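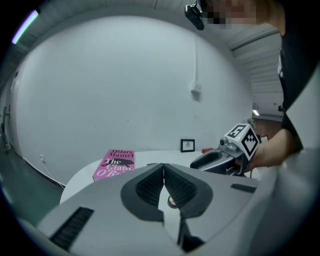
Likton hand grippers over the round table, with The Giant O'Brien standing by

Print | E-mail

So I've had the Likton kit for 8 days now and I have opinions! A few of you asked after my last post whether the rental is worth it or whether you should save up and buy, and I'll get to that, but first let me gush a little.

If you missed the earlier post: it's the kind of kit where you pick things up with a gripper in each hand, and the recordings go off to teach a robot arm how to do the same job. No arm in the box. That threw my sister-in-law completely (she kept asking where the rest of it was).

I rented the two-person set for $300, and Kidus Mamo came over to be my second pair of hands. The fingers are my favorite part. They have rubber pads with deep ridges on the inside, and they come together in a V, so you get a nice narrow tip for small stuff and more surface further back. The bodies are big, though. I have small hands, and by the end of the first evening my right thumb was done. Kidus has hands like oven mitts and had no complaints at all.

The white cubes with the black square patterns are the tracking markers. They stick up more than I expected from the website, and I bumped mine on the wall so many times while I was learning. You do get used to where they are, a bit like learning the width of a new car.

For tabletop practice I used whatever was in my bag. A lipstick tube standing on end is a great test, and so is a round compact! Books are much harder. A paperback lying flat gives you nothing to grab, and you have to slide it toward the edge first, or pinch one corner and hope. The booklet was worse because it bends. 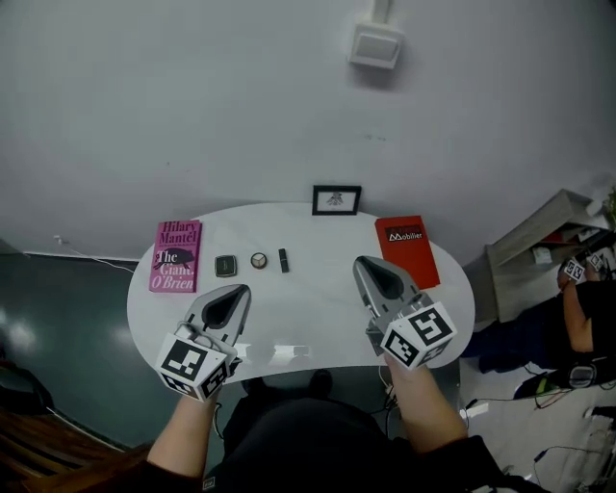 The stuff I'd change

Cables, mainly. Mine ran down past my forearm the whole time and I was forever flicking it out of the way, and then there are more leads on the floor to step over. I'd pay extra for a cordless version. Mahlet Negussie rented the same set in March and told me she clips hers to her sleeve with a binder clip, which I tried on day three and have done ever since.

The manual is thin, too. Calibration gets half a page. I e-mailed support and a very patient person named Adanech Nigatu walked me through it, so full marks there, but it should be in the booklet.

Rent or buy?

Buying the set is $1,090. If you're only curious, rent it, and clear your schedule, because the first two days go to getting your hands used to it. If you're planning on more than three or four rentals, do the math and buy. I'm leaning toward buying, and Kidus says he'll go halves if he gets to keep it at his place, so we're still negotiating.

Mine goes back on 7th June. If you want me to try picking up something particular before then, leave me a comment (nothing wet, please, I'd like my deposit back).

Print | E-mail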